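展签

我在 Steyn 画廊写展签,写到第二年,已经能把任何一样东西写成四十个字。四十个字是老板定的。他说站着的人读不完第四十一个字,会去找酒。

这份工作最要紧的是不能说画得好。画得好是留给客人说的,我们要是先说了,他们就无话可说,无话可说的客人会提前回家。所以我写“画家在此处处理了一种迟疑”,写“色彩彼此保持着礼貌的距离”。有一回我给一幅倒挂的静物写了“重力被重新提问”,挂画的师傅过来看了看,把画正了过来,展签没有换,画照样卖掉了,买家特别提到重力那一句。

三月里,画廊接了乌娜蒂·马特布拉的展览。

乌娜蒂·马特布拉画椅子。她画过别的,年轻时画过海,后来说海太爱表现自己。椅子她画了很久,木头的,铁的,断了一条腿用书垫着的。她来画廊那天穿着一件口袋很多的外套,每个口袋里都有东西,掏出来的第一件是一个煮鸡蛋。她问我哪里可以剥鸡蛋。我说会客室铺了地毯,最好不要。她就站在门口剥了,蛋壳放回另一个口袋里。

“你就是写字的?”她问。

我说是。

“你写我什么?”

我把稿子给她看。第一张是这么写的:“椅子在此缺席于它的使用者,而使用者亦缺席于椅子。”

她看了好一会儿,把嘴里的鸡蛋咽下去。

“这是我姨妈的椅子。”她说,“她上厕所去了。”

我说,那也算缺席。

她想了想,觉得有道理,这一条就通过了。

展览的赞助方是 Drerska,做香水的。他们派来一位品牌经理,年纪很轻,进门先闻了闻我们的大厅,在本子上记了一笔。他提出开幕那晚应该有气味,椅子的气味。乌娜蒂问他哪一把椅子。他说是椅子这个概念。她说概念的椅子她没坐过,姨妈那把她倒是很熟,是猫和煤油味。经理把“猫”和“煤油”都写了下来,过了一会儿把“猫”划掉了。

替展览说话的名人也定下来了,一位演员,演过将军、神父,还演过一个会修钟表的将军。他的助理先打来电话,说他非常热爱椅子。后来又打来一次,问画里是椅子还是凳子,因为他在杂志上已经说过热爱凳子。老板捂着话筒问我两者有没有区别。我说有靠背的是椅子。老板对着话筒说,没有区别。

按照合同,演员要在开幕时讲两分钟,讲稿由我写。我没有给将军写过东西,熬到夜里,写出一段关于坐与站的话,自己读着都有些感动。第二天助理回信,说他很喜欢,只是能不能把“坐”改成“飞翔”。我改了。改完以后全文读起来是这样:“我们每个人一生中,都需要一样东西来飞翔。它有四条腿。”

挂画用了一整天。展厅里最大的一幅高八十五厘米,画的是一把折叠椅,折着,靠墙放。老板嫌它太小,压不住那面主墙。乌娜蒂说折叠椅本来就不是拿来压墙的,它是靠着墙的。老板说客人从门口走进来,第一眼要看见一个能让他们停下来的东西。她说那你在门口放一把椅子。

老板认真地考虑了。问题在于,真放一把椅子,会有人坐。坐下的人不买画,这是他入行时学到的头一件事,他因此把整个画廊里能坐的地方都撤了,只剩他办公室里一把,我桌前一把。我那把是个啤酒箱。

开幕定在晚上七点。六点半,花送来了,Grisusero 送的,那是对街的画廊,跟我们不和已久,花圈一样大的一捧,卡片上写着“衷心祝愿顺利结束”。老板说他们是笔误,“举行”写成了“结束”。他把卡片翻过去插好。我看见卡片背面还写着字,写的是“衷心”。

七点一刻,人满了。气味也到了,经理用四个小机器摆在墙角,开到第二档。煤油是听得懂的人才闻得出的煤油,据说用了柑橘打底。有两位客人问是不是漏气,被请到了阳台上,在那里他们各买了一幅。

演员七点四十到,身后跟着助理,助理身后跟着一个拎外套的。他在每一幅画前都停一停,点头,停的时间一样长,点头的幅度也一样,只有走到灭火器那里多点了一下。我没有给灭火器写展签,后来想想是个疏忽。

他讲得很好。我不得不承认,有的人就是能把任何句子讲得像从自己骨头里长出来的。讲到“它有四条腿”的时候,他停住,垂下眼睛,全场也都垂下眼睛。我旁边一位太太小声说,他讲的是他的马。她丈夫说,是他的童年。掌声响起来,老板鼓得最早。

乌娜蒂没有鼓掌,她手里有鸡蛋。

讲完话,轮到记者提问。只来了一个记者,是 Stedomell 的。Stedomell 原先是份文艺杂志,如今主要登公寓广告,公寓中间夹一点文艺。她问演员最喜欢哪一幅。演员抬手指向主墙,说是那一幅,因为它让他想起一扇关着的门。折叠椅折着的时候确实有点像门。记者又问画家怎么看。

乌娜蒂说:“他站累了。”

记者等着下文。没有下文。

“您是说,作品里有一种疲惫?”

“我是说他。”她说,“他左脚换右脚,换了好几回了。给他找个地方坐。”

大厅里静了一下。助理看着老板,老板看着我。我去把啤酒箱搬了出来。演员看了看箱子,又看了看周围的人,我猜他在心里翻了一遍演过的角色,看哪一个坐过啤酒箱。后来他坐下了,坐得很直,像神父那一部。再后来他把鞋后跟踩了下去,那就哪一部都不像了。

这时候有人开始往他身边聚。先是两个学生坐到了地上,接着那位说马的太太坐到了她丈夫的大衣上。经理坐在一台香味机器旁边,把它碰到了第三档。乌娜蒂从口袋里又掏出两个鸡蛋,给了演员一个。他问有没有盐。她有,在另一个口袋里。

老板站在门口,一个人站着,脸上的表情我可以写四十个字。坐下的人不买画。整整一屋子坐下的人。

结果那晚还是卖了一些,卖得不算多,也不算丢脸。折叠椅没有卖出去,啤酒箱倒有人问价。是位收藏家,他绕着它走了几圈,问我这件为什么没有展签。我说作者还没定。他表示理解,说可以等。老板把我拉到柱子后面,问我写一条要多久。我说这是我的座位。他说他知道,问的是写一条要多久。

我写了。“承载者在此并不追问被承载之物。”剩下的字数我让给了灭火器。

箱子运走以后,我站着写了一阵子展签。站着写出来的句子比较短,老板认为是进步。Stedomell 的报道登出来,夹在两栋海景公寓之间,标题是“马与门:一位演员的内心世界”,乌娜蒂的名字出现在倒数第二行,印成了一个男人的名字。她打电话来,我以为是要投诉,她问的是公寓多少钱。

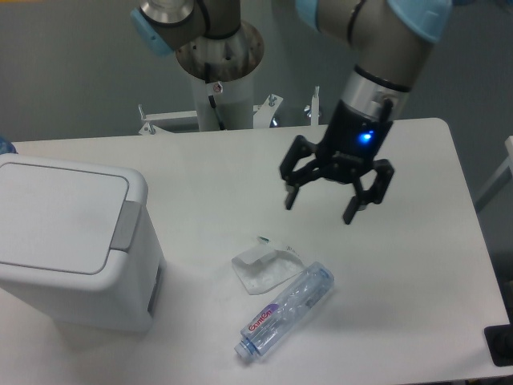

展签这一行我后来又做了下去,字数还是四十个,只是换了地方写。老板到底过意不去,在库房给我腾了个位置,桌子是白的,长方形,哑光面,有个角是圆的,后面就是一堵灰墙。乌娜蒂来取折叠椅那天,绕到库房看我,拿手掌在桌面上抹了一把,说白桌子她不画,太像已经画完了,灰墙倒可以考虑。我问她那墙的展签怎么写。她把鸡蛋在圆角上磕了一下,圆角不好磕,她换到鞋跟上去磕,一边磕一边说,你就写墙。我数了数,还剩三十九个字,便问她剩下的怎么办。她让我把盐递过去。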